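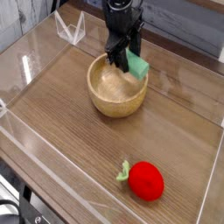

4.3 Recording a placement run

Follow this section once the arm has been homed (4.1) and the Tenano recorder is writing to disk (4.2). It covers the sponge-and-bowl task, with the soft toy apple as the second object. The other object sets use the same steps with a different task card.

1. Clear the tray and wipe the wood-grain surface with a dry cloth.

2. Put the bowl down behind the centre of the tray, a little to the right. Put the apple near the front right. Leave open surface between the two.

3. Lay the sponge flat at the start position given on the task card. The cards are printed by Judonent in a new order for each batch. Do not reorder them.

4. Close the gripper on the sponge from the operator station. A grip near one end is allowed and should be kept, even if the sponge sticks out at an angle. The Larkine policy was trained on both centred and off-centre grips, and we report them separately.

5. Move the sponge over the bowl and pause before release. The recorder stores a hover mark at this point.

CAUTION: The fingers may pass just below the rim of the bowl. Do not lower them to the bottom. If the force reading goes above 20, the run stops and has to be discarded.

6. Release, raise the arm and press Save. Enter the outcome as one of:
in bowl
on rim
on tray
dropped before hover

7. Repeat with the apple if the card asks for it. Otherwise leave the apple where it is.

Note: Do not straighten the bowl between runs in the same batch. Small shifts are part of the test. Reset it at the start of the next batch only.

Note: Glare on the clear walls of the tray does not spoil a run. Runs with glare across the sponge itself should be ticked "check" and left for review.

4.4 Batch size and what to compare against

A full batch is 400 runs. The September set holds 1,392 usable runs from four batches, after discards. On that set the policy with the hover mark placed the sponge in the bowl in 94 per cent of centred grips. Off-centre grips did worse, mostly through "on rim" outcomes, and the Strand baseline without the hover mark showed the same pattern more strongly.

If a new batch comes out well below the September set on centred grips, repeat the calibration in 3.2 before recording any more. Send the log and the card order to Yolanda Fitzsimmons. Do not average the new batch into the old results until she has replied.

Section last changed 4th May.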